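Search this site Enter keywords Go

Flat object picking in simulation: why our arm pressed into the table

September 7, 2024
By Melahat Çetinkaya, Penditz project group

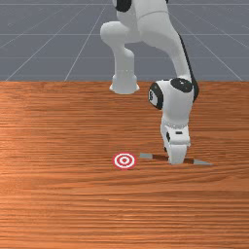 Figure 1. The simulated arm with its fingers at the grey stick, target to the left.

1. The task

Our project was to make a simulated arm pick up a thin flat stick from a table and put it down on a round red and white target. The stick was chosen because it is harder than a block. There is very little height to grip, and the fingers have to go almost down to the wood before they close. We used the Kirnava simulator and wrote the control code ourselves.

2. What went wrong

In the first full batch of 724 runs the arm stopped with a force fault in 23 of them. The log showed the same thing each time. The hand came down over the stick, the fingers closed, and the downward command carried on for a short time afterwards. The contact force went up until the limit in the controller was reached and the program halted.

In a simulator this costs nothing except the run. On the real arm in the Marinescu lab it could bend a fingertip or mark the table, and a person holding the stick in place could have a finger trapped. We were told not to move to the real arm until the fault was understood.

3. Finding the cause

We first blamed the friction settings and lost over 2 weeks on them. Changing friction altered how often the stick slipped but had no effect on the faults.

The cause was in our own code. The height of the grasp was measured from the centre of the stick, but the table height was read from a file made for an older, thicker table top. The planned height was therefore slightly under the surface. In most runs the fingers closed early enough for the lift to begin before the limit was reached. In 19 of the faulted runs the stick lay at a slant to the fingers, closing took longer, and the arm kept pushing. The other four we could not explain fully.

4. Changes made

The table height is now read from the scene when it loads. The downward move ends at first contact, and the fingers do not start closing until the arm has reported that it is still. We also lowered the force limit, so a similar mistake would stop the arm sooner.

We repeated the batch with the same starting positions and had no force faults. Placing on the target did not improve. The stick still turns in the grip during the lift, and this is left for the December report.

5. Still to do

The four unexplained runs should be replayed with full logging. The emergency stop has only been tested with the arm moving freely, so it needs testing in contact as well.

Related reports
Fleltular gripper: notes on finger wear
Setting up Kirnava on the lab machines
Marinescu lab safety rules for students
Penditz group: interim report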